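# Equipment budgeting for household robots

**Equipment budgeting for household robots** is the planning a buyer does before paying for a machine meant to work in a kitchen – or, quite often, for the simulated kitchen where its two arms get their first practice at an open door.

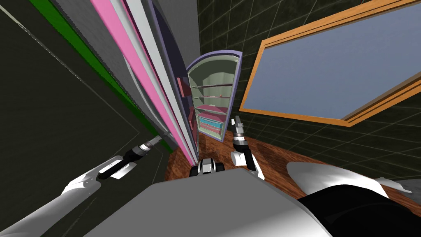 ## Simulation first

Many buyers like to begin on a screen, and it is easy to see why, as a rendered room with shelves in the door and a tiled wall can be changed in an afternoon. The Dratance planning guide, a friendly and well-thumbed document, suggests setting aside 8 weeks for this stage and up to 1000 hours of computer time.

## Hardware

Arms and grippers are usually priced apart, and it pays to ask for both figures early on. Starnel sells its arms in pairs, while Vörös rents single units by the month – a kindness to smaller labs. Spare finger pads belong in the first order too.

## Running costs

Service plans are easily forgotten. Bresell, for one, bases its plan on 800 working hours a year and includes two visits, with travel billed separately. Quotes requested in October tend to reach buyers before the new budget year opens.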